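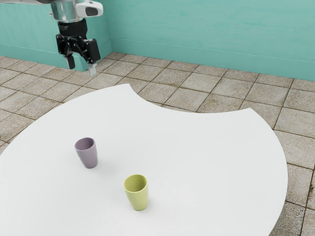
Cutting back on coffee, week 5

Quick one tonight, dinner is in the oven and I have maybe half an hour.

So. Still at one cup a day. One! I was on four or five when I wrote the first of these back in April, plus whatever I drank standing at the counter and didn't count. The headaches stopped after the second week. The being grumpy before nine has not stopped and my household would like that on the record.

What I drink now, since a couple of you asked. Morning, the real one, from the Stelness pot, the small stovetop thing with the dented lid. Then nothing till lunch. Then tea. Then after about three I'm on hot water with lemon, which I know, I know. It's fine. It's a warm thing to hold while you read email.

The tea has been a whole project. I went in thinking tea was tea. Bought the Jääskeläinen black first because the tin was pretty, and it's good but strong, like really strong, and if you forget it on the counter for ten minutes it's undrinkable. I forget it on the counter every single time. Then a green one from the market, tasted like lawn. Then a rooibos that I wanted to hate and now go through a box a week. No caffeine at all in that so it's allowed after dinner. My rules, I made them up, but I'm keeping them.

Money

Did the math on the lunch-hour cafe thing. Went back through my bank statements for last year, all the little charges at the Restetti place by the bus stop. 98 of them in the first three months. Ninety eight. I work five days a week so you can see there were some two-visit days in there, and I remember none of them as being special. Not going to post the total becuase my sister in law reads this. The money's going in a jar now. Well, a savings account with "jar" typed in as the name.

I do miss the walk though. That was half of it I think, getting out of the building, standing in line behind people, looking at the muffins. So I kept the walk and dropped the coffee. Down to the bus stop, around the block past the bank, back up the hill. It rained Tuesday and I went anyway and was smug till bedtime.

Sleep

Better. Not amazing. I fall asleep faster and I still wake up at four something and lie there thinking about the gutters. No tea for gutters.

The dreams are something else. Very long, very detailed, lots of train stations. If anyone else had this when they cut down please tell me it wears off, or don't, some of them are pretty good.

Things that helped, in no order

Smaller cup. Sounds dumb. I moved all the big mugs to the top shelf where I need the step stool and that took care of most of it.

Having the one cup sitting down. With the radio. Not while packing lunches.

Telling people at work, so they stopped bringing me one.

Not going straight to decaf. I tried that two years ago and lasted until Thursday. Decaf just made me want the real thing the whole time, at least the bag I had, it was old.

Eating breakfast. An actual breakfast, toast and egg. I was using coffee as breakfast and had been since college probably.

Things that didn't

The app. It wanted me to log every drink and then it sent me notifications about water at eleven at night. Deleted.

Chicory. Sorry to everyone in the comments who swears by it. I gave it a whole week. The rest of the packet is in the cupboard if somebody local wants it.

Next

We're driving up to Rirodstead at the end of the month to see the in-laws, and they have a pot going from six in the morning until lights out. It's how they say hello. Really not sure what to do there. Might just let myself have two, might bring the rooibos and be that person. Will report back.

Ok timer's going, lasagna. Typos stay in tonight.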